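Hukholm Tea Room, Lloyd Street
Progress report on the furnishing and upkeep grant
Prepared by Mi-kyung Jang for Ro-un Ki, 22nd March

You asked for a plain account of where the room stands, so I have left out the visitor comments that went into the last report. They were all kind and I don't think they tell us much.

The painting is finished and the shelves are up. The chairs from Imholm came with two short of the order, and Jae-in Cheon has written to them twice. I would not count on seeing those before May.

Table linen is the line I have the most doubts about. The application said that cloths would make people stay longer and treat the tables better. We have spent $340 on them so far, and I can't show you that either thing has happened. The pale pink one with the fine diamond check and the faint leaf pattern is pretty, and Seul-gi Yeo was right that it softens the room. It also creases, and it shows every spot. People bring their own snacks and open them right on the cloth, and the packets stay there.

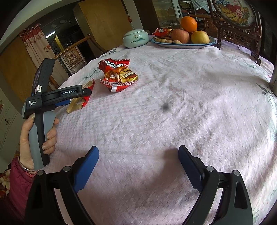 Seul-gi would like to order a second set in the same color so there is always one in the wash. I have asked her to wait. A second set doubles the laundry, and the laundry was never costed. Ha-rang Yeo has been taking cloths home to do in her own machine, which is generous of her but can't be written into a budget. If we buy anything more, I would want a darker color, or a wipeable cover from Vuvis, whose sample I have in the office. Seul-gi thinks the sample looks like a school cafeteria. She may have a point, but it came clean with a sponge.

The snack rule needs settling too. The sign by the door asks people to use a plate. I have seen very little sign of anyone reading it. Ha-rang suggests a small tray and a waste bowl on each table, and at $12 a table I am willing to try it for 30 days before we spend more on fabric.

Attendance is up on the winter. I would be careful with that, as the heating was out for part of January and almost any month would look good beside it.

What I need from you is a yes or no on moving the rest of the linen money to trays and covers. The lighting quote will follow separately.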